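How to Collect Laundry Demonstrations for a Humanoid, From First Reset to Final Upload

Updated October 7, 2026, by Setareh Yazdani
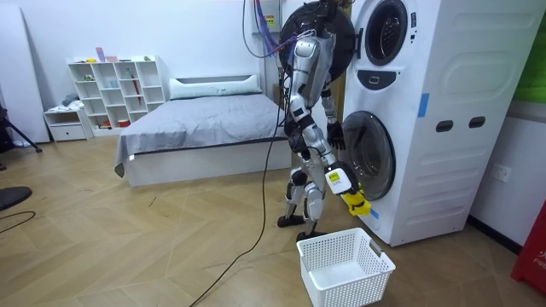
Laundry is my favorite household chore to teach, and I will argue with anyone who says dishes! It has a door to open, a dark drum to reach into, a basket to aim for, and a pile of cloth that never falls the same way twice. If you can put together a good set of laundry demonstrations, you have already solved most of the practical problems you will meet with other chores.

This page covers how we do it at Hivico: how we plan a batch, how we drive, what we throw out, and how we label what is left. It assumes you already have a humanoid you can teleoperate and a recorder that saves joint positions and camera streams on the same clock. If your clocks drift, fix that first. We lost a week of good driving in January to a wrist camera that was running late, and no amount of clever training brought it back.

Write the task down in one sentence

Before anyone touches the controls, write one sentence that says when an episode starts and when it ends. Ours for the unloading task reads: "Start standing in front of the closed washer with an empty basket on the floor; end with the drum empty, every item in the basket, and both hands clear."

It took us several tries to get there. Our first version ended "when the laundry is out," and Mahsa and I turned out to have very different ideas about a sock hanging over the rim of the basket. (She counted it. I didn't. We now call it a failure, and the sentence settles the argument.)

Tape the sentence up where the operator can read it.

Decide what changes and what stays

A learning system will happily memorize your room if you let it. Make a list with two columns. On the left, things you will vary between episodes. On the right, things you will leave alone for the whole batch.

Things we vary:
Where the basket sits, and which way it is turned
Where the robot stands at the start
How many items are in the drum, from a single shirt up to 11
What the items are: towels, T-shirts, socks, a pillowcase
Door closed, or door already open a little
Room lights

Things we keep fixed:
The washer and its position
Camera mounts and exposure
Control rate
Which hand opens the door and which one does the pulling

That last one surprises people. With enough data you can let operators choose, but in a small batch, mixed habits teach the robot to hesitate. Pick one, write it down, and save the other for a later batch.

Set up the room

Give yourself a clear half circle of floor in front of the appliance. Walk the cable from the robot back to where it plugs in and make sure there is slack for a full turn in both directions. A cable that tugs at the waist will show up in the balance data, and you won't see it in the video.

Mark basket positions with small pieces of floor tape and number them on a paper map. You don't need to hit the marks exactly. They are there so you can spread episodes evenly over the area, and a bit of sloppiness around each mark is good for you.

Leave the ordinary furniture where it is. Our early data came from a bare corner of the lab, and the policy fell apart the moment we rolled in a chair. Backgrounds with some life in them are worth having!

Then check the emergency stop. Press it, watch the robot respond the way it should, and reset. Do this at the start of every shift, including the one after lunch.

Warm up the operator

Sheila Sowerby trains our new operators, and her rule is 5 throwaway episodes before the recorder goes on. The first couple are always jerky. By the last one, the hands are moving at a pace you would want a robot to copy.

A few driving habits that make a real difference:

Move at one steady speed. If you need to think, think before you start the episode.

Look first, then reach. Point the head camera into the drum and hold it there for a beat before the hand goes in. The policy can only act on what its cameras saw.

Pull cloth out along a straight line until it clears the rim, then swing toward the basket. Cutting the corner snags sleeves.

Let go low. Items dropped from high up tend to land on the floor.

If you miss a grasp, back off and try again in the same episode. These recoveries are gold. Please don't restart to make the recording look pretty.

Run the batch

An episode of ours is capped at 60 seconds for up to three items, with longer caps for fuller loads. The rhythm goes like this:

1. Second person loads the drum and calls out the basket mark.
2. Operator brings the robot to the start pose.
3. Second person steps out of the camera view and says "clear."
4. Recorder on, wait one breath, begin.
5. Finish, hands clear, wait one breath, recorder off.
6. Operator says "good," "recovered," or "failed" and the second person types it in.

Swap roles before anyone gets tired. Tired driving is slow to notice in yourself and very easy to see in the data afterward.

Keep the failed episodes in their own folder. Fereshteh Talebi uses them to train a success checker, and she never has enough.

Review the same day

Play back every tenth episode at double speed before you go home. You are looking for a bumped camera, a dropped stream, a basket that wandered out of view, or someone's elbow at the side of the picture. Catch it the same day and you lose an hour of work. Catch it later and you may lose the batch.

For labels, we split each episode into five stages: approach, open, look, transfer, finish. Transfer repeats once per item. Write a short plain sentence for each stage, and have two people use their own words. "Take the towel out" and "grab that towel and pull it free" are both useful.

How many episodes do you need?

Our current unloading set has nearly 3000 episodes, but please don't wait for a number like that. Train something small early, run it on the robot, and watch where it gets stuck. Ours kept stalling with its hand just inside the drum, so the next batch was mostly items pressed against the back wall. Each round of training tells you what to record next.

Next page: loading the washer, including how to handle a basket that slides when you reach into it.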